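Notes for talk: Water and service access in Thibodeau township
Regional reporting session, 29/05/2026

Slide 1. Scope. Two settlements, Thibodeau and Waltivmont. Same municipality, separate supply lines. Data gathered in February.

Slide 2. Title card, then straight on. 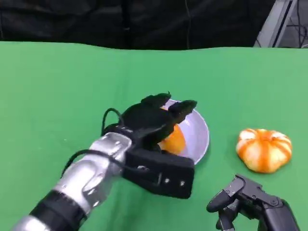
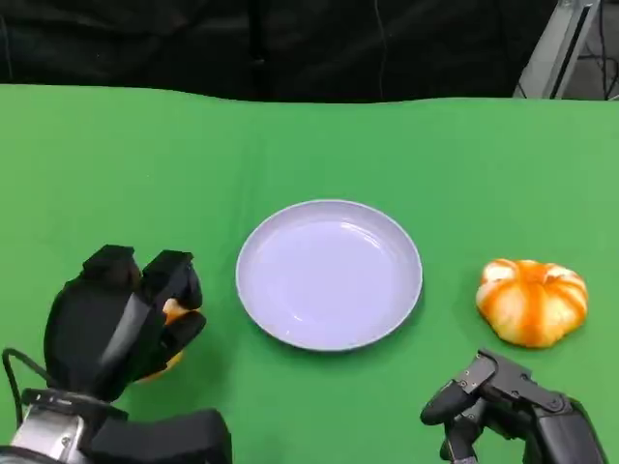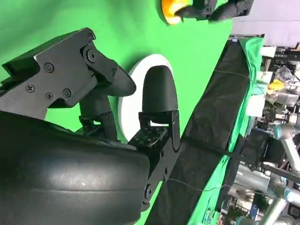 Slide 3. Thibodeau. 2,000 households on the register. Standpipes only, no yard connections. Read out the register definition of "household": one structure, one entry. Backyard rooms are excluded, so demand is understated.

Slide 4. Waltivmont. Tanker delivery by Urside under a municipal contract. The schedule is posted at the clinic. 60 deliveries scheduled, 50 logged. Logged means signed for at the tank. Do not say "missed" for the remainder; the logbook has blank pages.

Slide 5. Elolach road. The pipe extension stops at the culvert. Land title still disputed. Show the map, leave it up for questions.

Slide 6. Requests to the municipality: publish tanker logs monthly, recount backyard rooms. Contact sheet is at the door.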